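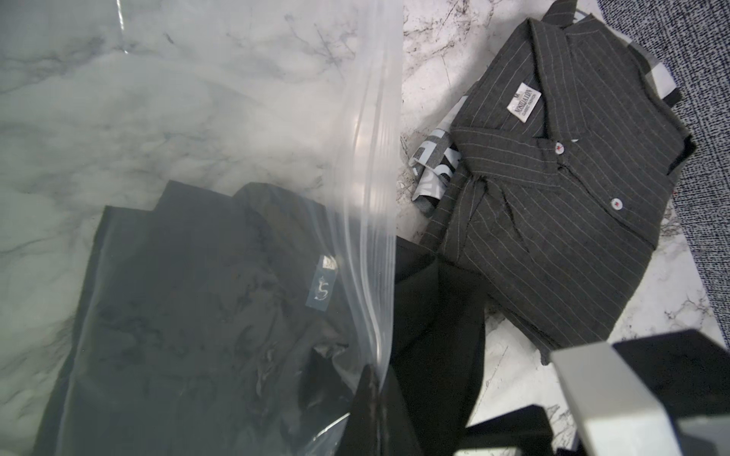
Re: [packlight] Zip bags or no zip bags for shirts?

From: Pierina Bassi
To: packlight list
Date: 29 Mar 2018

Hi Siham and all,

I've been meaning to answer this one since it came through, and I finally have a suitcase half done, so I'm in the right mood for it!

Siham Sfeir wrote:
> I'm packing for my husband for the Grandville wedding and I can't
> decide about the shirts. My sister swears by big zip bags, one
> shirt to a bag. Hanan said on here last July that plastic makes
> the creases worse. Who's right? He has two dark ones and a
> pinstripe and he will not iron in a hotel, I can tell you that now.
> Also, where do you all fold? My bed is too soft and everything
> comes out crooked.

Okay, zip bags first. I'm a yes, but only for some things. Dark knits and anything black go in a big clear bag, folded square, collar up at the top so I can tell which one it is without opening it. The reason is mostly lint (we have a white dog, enough said). I also like that the label shows through, so when Jihad calls from a hotel asking which one is the good one I can just tell him.

Dress shirts, though, I leave out until the very end. The gray pinstripe gets folded and laid flat on top of everything, no bag. I tried bagging it once and pushed all the air out like they tell you to, and it came out with a crease across the front you could have ruled a line with. So I think Hanan is right about that part – it's the squeezing that does it. If your sister leaves a little air in the bag and closes the zipper gently, she may be getting away with it. I'd love to hear from her.

Pinstripes do have one nice thing going for them, which is that you can use the stripes to fold by. Button the top, the middle and the bottom button, lay it face down, and bring each side in along a stripe. If the stripe runs straight, your fold is straight. Solid black you just have to eyeball.

As for where to fold, get off the bed! I do all of mine on marble, the white kind with the gray veins. My neighbor Afaf has Dekton and says it's just as good. Wipe it down and let it dry all the way first, and check for crumbs, please, I learned that with a black sweater and half a biscotti.

Bags: I buy the large ones with the thick zipper, 25 to a box, and I reuse them until the zipper gives out. The thin ones from the dollar store split at the corners by the second trip. I don't bother with the roll-up vacuum kind, and at 39 dollars for a set I'd rather buy him another shirt.

For your two dark ones I'd say one bag each, and put them under the pinstripe. Hang all three in the bathroom while he showers and nobody has to touch an iron.

Does anyone know if the tissue paper trick works for collars? Mine keep going flat on one side.

Pierina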